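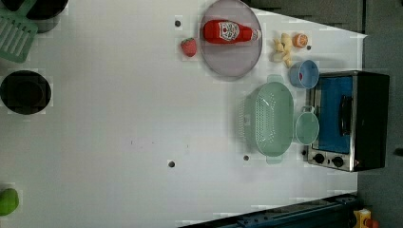

2022-07-29
Por Ülle Navickas

Brincar de cozinha é uma das brincadeiras mais gostosas que existem, e dá para aprender um montão de coisas com ela! Vamos começar pelo escorredor, aquela tigela cheia de furinhos. Sabe para que servem os furos? Quando o macarrão de verdade fica pronto, um adulto vira a panela inteira ali dentro: a água escapa pelos furinhos e o macarrão, que é grande demais para passar, fica. Na praia a peneira faz a mesma coisa com a areia e as conchinhas (experimente nas férias de janeiro!).

E o forninho? O forno de verdade esquenta o ar lá dentro, e é esse ar quentinho que vai assando a comida devagar. Alguns bolos precisam de 40 minutos, uma eternidade para quem está com fome! Os botões redondos costumam servir para escolher o calor e o tempo. No de brinquedo você pode girar à vontade, mas no da cozinha só com um adulto por perto, combinado?

Agora invente um cardápio. Que tal uma sopa de morango com ketchup, servida com uma rodela de laranja? Eca, ou quem sabe uma delícia! Meu sobrinho Sizwe, de 8 anos, jura que a dele leva dois copos de suco e nenhum legume. Depois chame alguém para provar e pergunte se falta sal.

Contato: redação Jeltudix | © 2022 Jeltudix | Voltar ao topo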